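3.2 Keeping the wrist camera and fingers in trim

Most of the gains we saw in the Lidmont cell came from looking after it well, and we think that deserves more space than papers usually give it! The cell is a single arm that sorts and folds clothing, with a small camera fixed at the wrist. Over 690 runs we changed very little in the software. What we did change was the upkeep: Karla Alvarado wiped the lens before each block of 11 runs, and Heriberto Camacho checked the camera bracket for play every 100 runs (it worked loose twice in February, and both times our grasp scores dropped before anyone felt the wobble by hand). 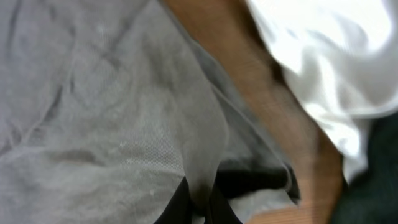 Blur was our favourite problem. Pale cloth pushes the exposure one way and black cloth pulls it the other, so we locked the shutter and gain after each lens wipe and left them alone until the next one. It's a dull fix and it worked beautifully.

The fingers needed their own routine. We set the open width with a plain spacer block, then drove the arm over the table at low speed and watched the wrist view to see that both tips came in from the bottom at a matching slant.

Figure 4. Wrist view with the fingers apart over the tabletop, grey cloth to the left and white to the right.

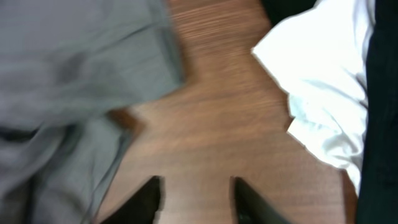
Anayeli Manríquez, reading an early draft, argued that the spacer check should come before the lens wipe, as handling the fingers so often leaves a smudge on the glass. We swapped the order for the last 200 runs and have kept it that way.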